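Sofa upholstery

Sofa upholstery is the covering of a sofa together with the padding beneath it. It takes more daily wear than almost any other surface in a home, and it rewards a close look: seams, weave and folds all shape how a seat feels and how easily it can be cleaned.

Leather covers

Leather is usually cut into panels and stitched over padding. Panel stitching keeps the hide from sliding and gives a seat its gently puffed look. Pale creams are lovely in a bright room, though they show dye marks quickly.

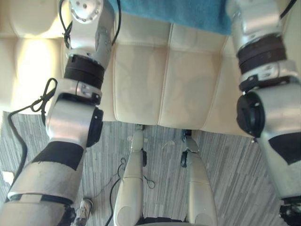
Dust gathers along the stitch lines first, so a soft brush is run down each seam before any cloth is used. The Nurkex care guide, a favorite among home restorers, recommends testing every cleaner on a hidden spot 29 hours ahead.

Throws and loose fabrics

A loose cloth is the simplest protection of all, and a wonderful way to change a room in minutes! Towels, sheets and blankets all serve. Large pieces are easiest to shake out and fold with plenty of clear floor.
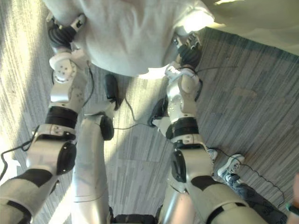
Large white fabric item above a gray striped carpet.

Woven covers

Basket weave is made by passing groups of threads over and under each other, which leaves a grid of small raised nubs. It is tough, pleasantly grippy and comes in marvelous colors. The Keststead mill once listed 63 shades, 13 of them blues and greens.

Creases between cushions are the great collecting place for crumbs, coins and pens. A narrow vacuum nozzle reaches most of them.

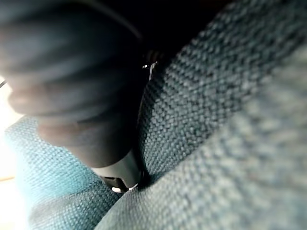 Teal woven upholstery with a black object in the crease between two cushion surfaces.

See also: Slipcover; Basket weave; Enumau stitch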